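How Does a Limpet Hold On So Tight?

If you have ever gone poking around the rocks at the seaside when the tide is out, you have probably met a limpet – even if you thought it was just a bump! Limpets are a kind of sea snail. Their shells are shaped like little pointed hats, and underneath each one is a soft body with one big, strong foot.

That foot is a wonderful thing. It makes a sticky slime that works a bit like glue, and it can also grip the rock by suction. Give a limpet a gentle tap and it clamps down even harder, so please don't try to pull one off, because you could hurt it. 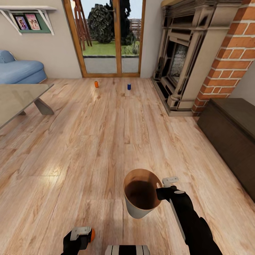 When the water comes back in, the limpet goes for a slow wander to find its supper. It scrapes tiny green algae from the rock with a tongue covered in very hard teeth. Then many limpets do something rather clever, and follow their own slime trail all the way home to the very same spot!

Sabina Khan, who leads our rock pool walks at Brarkthorpe, likes to show children the neat rings that limpets leave behind on the stone. Each ring is called a home scar, and the edge of the shell fits it just right, which helps keep the limpet damp until the sea returns.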